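Riltstead Arm Build - Frequently Asked Questions

These are the questions that come in most often about the Riltstead build, a shared workshop project to get a tabletop-class arm working on a floor-level task. Answers are by Sudheer Pillai unless marked otherwise. Last revised in May.

General

What is the project trying to do?

Pass a light object through an upright wooden gate and release it on the far side, repeatably, with parts that a workshop member can buy or cut. The arm is commercial. The gates, the mounts, the cable management and all of the control code outside the vendor driver are ours.

Why buy the arm and build everything else?

We built an arm first. It was called Prunex, it had printed gearboxes, and its backlash at the wrist was larger than the clearance in the gate. Two versions later the backlash was still larger than the clearance. Prunex now holds a work light.

Is this a kit? Can I order one?

No. The cut list and the code are available to anyone who asks at the workshop. We do not sell parts and do not keep spares for other people's builds.

Do I need to be a member to work on it?

You need to be a member to use the saw and the drill press. You do not need to be one to work on the code.

Frames and gates

What lumber do you use?

Square softwood stock, planed on all faces. Reject anything with visible twist. A bowed post can be turned so that the bow faces along the direction of travel, where it costs little clearance. A twisted post cannot be fixed and should go back on the rack.

How are the joints made?

Glue and two screws at each end of the crossbar, with pilot holes. We tried dowels. They were neater and took an evening per gate. Screws can be backed out when a gate has to be resized.

How square does a gate have to be?

Measure both diagonals. If they agree within 3 mm, use it. If they do not, loosen the crossbar screws, rack the frame until they agree, and retighten before the glue sets.

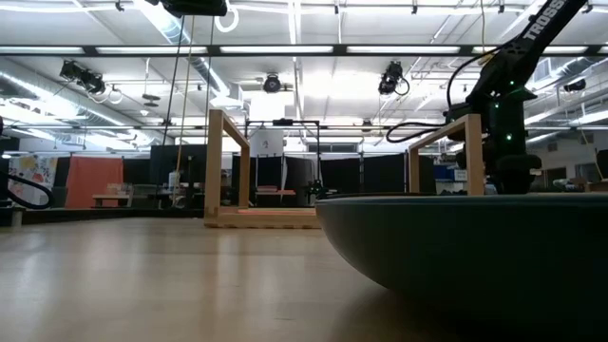 Why are gates made free-standing and not bolted down?

A bolted gate turns a software mistake into a repair bill. When the arm hits a free-standing gate, the gate moves or falls and the motor current stays low enough for the driver to keep running. The base does most of the work. One gate stands on a flat wooden base resting on the floor, with two legs and a crossbar above it, and that is the pattern to copy. Keep the base wider than the legs in the direction of travel. Do not add weight to it until you have run the full path at low speed.

Can the gates be made from aluminum extrusion?

Yes, and they will stay square longer. They will also mark the gripper fingers on contact. Thirumalai Thomas made one for comparison and it is stored under the bench, available to anyone who wants it.

Cables

How much slack should the arm cable have?

Enough for the full range of the shoulder and elbow together, plus one hand's width. Find the worst pose first. For our path it is the far reach with the wrist rotated back, and it is not the pose you would guess from the drawing. With power off, move the arm there by hand, then set the length.

Where should the slack go?

In a hanging loop on the side away from the gate. A loop on the gate side will catch a post sooner or later. Do not tie the loop to the forearm at more than one point. Two tie points close together make a hinge, and the conductors break at the hinge.

The wrist motor drops off the bus when the arm is extended. What is wrong?

In order of likelihood: a connector not fully seated at the elbow, a cable under tension, a damaged cable. Reseat the connector first. Swap the cable before you swap the motor. We replaced a good motor once.

Control

What does the software look like?

Three processes. One talks to the vendor driver, one plans the path, and one logs. The planner is called Bangera, after the street the workshop was on when it was written. It reads a text file of waypoints and interpolates between them in joint space.

Why joint space?

The path is short and the gate does not move during a run. Cartesian interpolation looked better on screen and produced a fast elbow motion near full extension. We could have limited it. Adding waypoints near the gate was less work.

How many waypoints are needed?

The current path has 12. Most of them are close to the gate. Spacing them evenly gives poor results near the posts and adds nothing elsewhere.

Do you use any learning?

Not in Bangera. Thirumalai keeps a separate branch, Zallbridge, which records demonstrations and replays them with small corrections. It shares the logger and nothing else. Questions about Zallbridge should go to him.

What speed do you run at?

Quarter speed for any new or edited waypoint file, with a hand on the stop. Half speed after three clean passes. Full speed is not used with people inside the taped area - no exceptions for short tests.

Calibration

How often do you calibrate?

After any collision, after any change to the mount, and at the start of a session if someone else used the arm last. Run the home routine twice. If the two results differ, check the mounting bolts before anything else.

The arm passes the gate in the morning and clips it in the evening. Why?

Check whether the gate has been moved. Mark the base outline on the floor with tape and put the gate back on the marks. If it is on the marks, check the diagonals again, then the home position. We have not found a case that got past these checks.

Can I change the home position?

Yes, in your own copy of the configuration file. Leave the shared one alone. Bangera loads the shared file by default, and the next person will not look before pressing start.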